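Drultholm Workshop Newsletter > Hardware Notes > Reseating a desktop processor

Reseating a processor in an older Dell desktop

4 comments | 11 shares
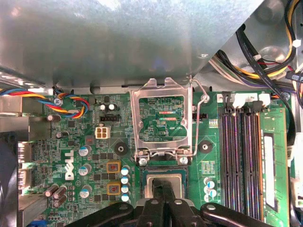
Before the case is opened

The October bench sessions cover desktops with LGA sockets, in which the contact springs are in the motherboard and the processor has flat pads on its underside. The springs are fine and bend easily. Most of the boards rejected at the Drultholm benches in May had socket damage, and nearly all of it came from a processor that had been tilted or slid while it was partly down.

Shut the machine down, remove the power cord and hold the power button for 3 seconds. Lay the case on its side on a hard bench, with the open side up. Wear a wrist strap clipped to bare metal on the chassis. Painted surfaces do not make a reliable ground.

Dell cases of this type are tight. Sheet metal overhangs part of the board, and the power-supply wires are bundled close to the memory area. Move any loose cable out of the path to the socket before starting. If a ribbon cable has to be unplugged, pull on the connector body and mark its orientation with tape. The fan cable can stay on the board side if there is enough slack to keep it off the socket.

Removing the cooler

Loosen the cooler screws in a diagonal pattern, two turns at a time. If the cooler does not lift, twist it a few degrees each way until the old compound lets go. Do not pry against the board. Components near the socket include small capacitors that will shear off under a screwdriver blade.

Clean the processor lid while it is still clamped in the socket. Use a lint-free wipe with isopropyl alcohol, and work from the outside toward the center so that compound is not pushed over the edge. The Hastora wipes in the supply drawer come in packs of 126 and are suitable. Paper towels are not.

Opening the socket

Press the retention lever down, move it sideways clear of its catch, and let it rise under control. Then raise the metal frame on its hinge until it stands upright and stays there. The hinge plate screws are not part of this procedure and should be left alone. On a board where they have been disturbed, check that they are tight before going further.

Lift the processor straight up by its edges. Place it pads down on a clean antistatic tray, or in a plastic carrier if one is available.

Inspect the socket under a lamp, looking along the rows from two directions. An even field of contacts reflects light evenly. A bent contact shows as a dark or bright spot. Do not blow into the socket by mouth, and do not touch the contacts with a swab – the fibers catch and pull.

Placing the processor

Find the alignment notches on the processor and match them to the keys in the socket. Compare the corner triangle with the mark on the socket as a second check. Hold the part level directly above the opening, then lower it vertically and release. It should drop into place under its own weight. If one corner sits high, lift it straight out and start again. Never slide it into position.

Lower the frame, then bring the lever down and under its catch. Resistance in the last part of the travel is normal on this type of socket. A lever that stops early means that something is misaligned, and it should be raised again before any force is applied.

Compound and first start

Apply a small amount of Yeon compound at the center of the lid. Refit the cooler and tighten the screws diagonally until they stop. Reconnect the fan, the processor power connector and any cable that was moved. Enter the setup menu on first start and watch the processor temperature for several minutes. Switch off if it passes 82 degrees Celsius at idle and refit the cooler with fresh compound.

Bench sheet 400 has been revised to match these steps. Copies dated before Friday, October 3, 2025 should be discarded. Spare socket covers are in the Brurnar cabinet, second shelf – return them after use, with the pick-up tab intact.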